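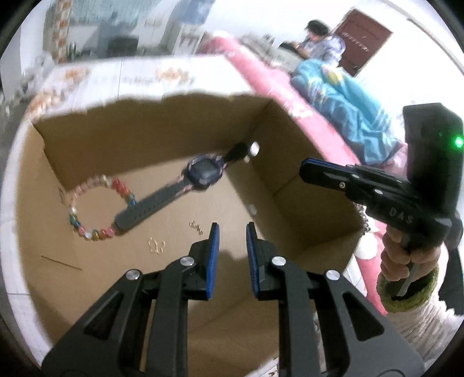

A watch and a beaded bracelet in a cardboard box.

The price of a phone call at Workarham

If you are held at the Workarham removal centre and you want to ring your solicitor, you must first fill in a form asking for the solicitor's number to be approved. The form has two pages. It goes to Cero, which runs the phones, and Cero sends it to Lapointe, which runs everything else, and Lapointe puts it in a tray. I have this from the inspection report published in January, which devotes a whole paragraph to the tray.

At the time of the visit there were 87 forms in it. Some belonged to people who had already been put on a plane, and who presumably no longer needed to speak to anyone about whether they should be.

I have lived four miles from Workarham for most of my adult life and I remember when it was an agricultural college. The town was promised 100 jobs, a roundabout and a "modest facility". We got the roundabout. The modest facility holds 700 people behind a fence you can see from the top deck of the Gutside bus, and the jobs went largely to people who drive in from elsewhere and use the roundabout to leave again.

None of those 700 is serving a sentence. It is worth saying slowly, as I have had this conversation in the pub and watched it fail to land. They are being held for the convenience of the paperwork. A few have served time for something in the past and finished it. Many have overstayed a visa or lost an appeal, or are waiting to hear about one. There is no release date on the wall to cross the days off towards, which a burglar would be entitled to and would complain loudly about not having.

So the phone matters. It's how you get a lawyer, and how you tell your daughter why you weren't at the school gate. The report found that a man on the east wing had spent eleven days trying to get his wife's number approved, and that it was refused twice, the first time because he had written it in blue ink.

Then there is the cost. Detainees can do paid work in the kitchens and the laundry, at an hourly rate that would not buy you a stamp. Cero charges them by the minute, with a connection fee on top, and a further charge for putting money into the account the connection fee comes out of. I admire this in the way one admires a really good pickpocket. My own mobile contract lets me talk to anyone in the country until my ear falls off.
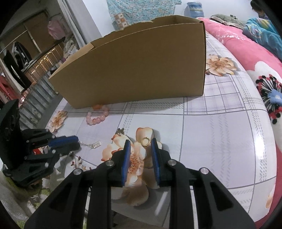
Cero told the inspectors that its tariff "reflects the complexity of the secure environment". Perhaps it does. I would only point out that the secure environment has the same telephone exchange as the garden centre next door, and the garden centre rings me for nothing whenever my compost is in.

The defence offered by our council, which has no power over the centre but enjoys visiting it, is that there is a complaints procedure. There is indeed. Detainees made 1,790 complaints last year, and the report notes that those about the phones were passed to Cero for Cero to look into. Cero looked into them. It found that Cero had acted reasonably in nearly all of them and had been a little brusque in the rest. To appeal against the finding, you ring a number. You'll be ahead of me by now: the number has to be approved.

I can hear the letters coming. Why should they have free calls, my mother paid for hers, and so on. Fine, charge them. Charge them what your mother pays. Approve a solicitor's number on the day it's asked for, given that solicitors are listed in a public register that anybody with a computer can search in under a minute. Take complaints about a company away from the company. I'm aware that this isn't stirring stuff. I would like the place shut, myself, and the cows back, but I've been to enough public meetings in Workarham to know what I'm likely to get.

Lapointe's contract comes up for renewal next year and Cero's goes with it, bundled together like a sofa and its footstool. There will be a consultation. The last one ran for three weeks in August and was advertised on a board inside the Gutside library, which was closed for a new roof. If you live anywhere near here, write to the council now and ask for the dates. Use black ink.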